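Mug

A mug is a drinking vessel with a handle, taller than a teacup and heavier than it needs to be, used mainly for hot drinks taken without a saucer. It is the ordinary cup of the office, the kitchen and the garden shed. Most hold somewhere between a polite amount of tea and an impolite one.

Name

The word has been in English for centuries and its origin is disputed, though similar words for a pot or jug are found in Scandinavian and Low German speech. The slang sense of "face" is often traced to drinking vessels made in the shape of heads. The sense of "a person easily fooled" has never been properly explained, but has proved useful.

Form and materials

Early mugs were made of wood, bone, clay and, later, metal. Metal mugs last well and burn the lip. Glazed pottery took over for hot drinks, and most household mugs are now stoneware, bone china or cheaper earthenware, which chips if spoken to sharply.

The handle is usually made separately and stuck on with liquid clay before firing. A good one takes two or three fingers and keeps the knuckles off the hot wall. A bad one takes a single finger and is sold as elegant. The Beaudoin pattern, a straight-sided mug with a low handle, was popular in works canteens for being hard to knock over and easy to stack, although stacks of more than 12 were forbidden at the Modlow pottery after an afternoon still spoken of there.

Decoration

Plain mugs are the minority. Transfers, which are printed sheets laid on the glaze and fired into it, made decoration cheap, and the public responded with dogs, castles, birthdays and remarks about Mondays. Pictures usually sit on one side or wrap around the body. The inside is most often left white, so that the tea can be judged by its colour.

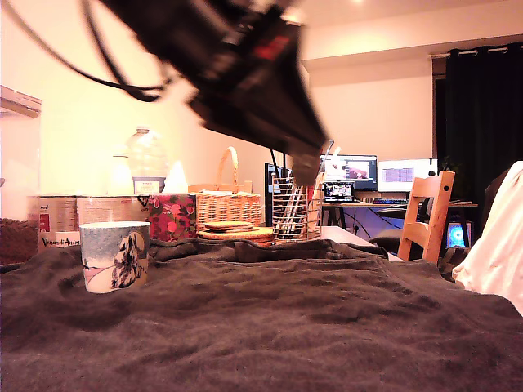
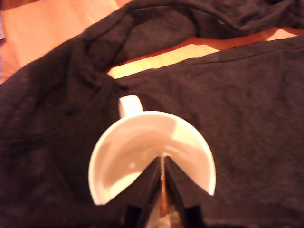
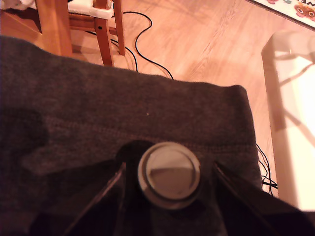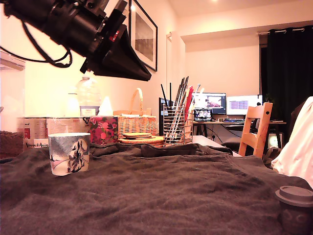 Printed white mugs in the first and last pictures; the second looks into the bowl of a white one.

Collecting

Few people set out to collect mugs. The collection forms by itself, through gifts, conferences and house moves, until the cupboard door no longer shuts. Deliberate collectors do exist, and tend to specialise in royal events, railways or a single pottery. The museum at Merum holds 3,938 mugs, of which two are on display at a time, a policy the museum describes as rotation.

Value depends on condition, age and whether the maker got something wrong. The best-known case is the Buvero harbour mug, issued in a run of 1,000 with the lighthouse printed upside down. Most were returned for a refund. The rest now sell for a good deal more than the corrected version, which is the better mug.

Customs of use

In shared kitchens a mug may be owned by one person or by all, and trouble starts where this has not been settled. Writing a name on the base is common practice and gives no protection whatever. Some tea drinkers rinse their mug but do not wash it, holding that the brown lining improves the flavour — a belief not widely shared by those who do the washing up.

A mug with a broken handle is rarely thrown away. It passes to the desk, where it holds pens, or to the bathroom, where it holds toothbrushes, and may end its days outdoors with a small cactus in it.

See also: Beaker; Saucer; Tankard; Tea cosy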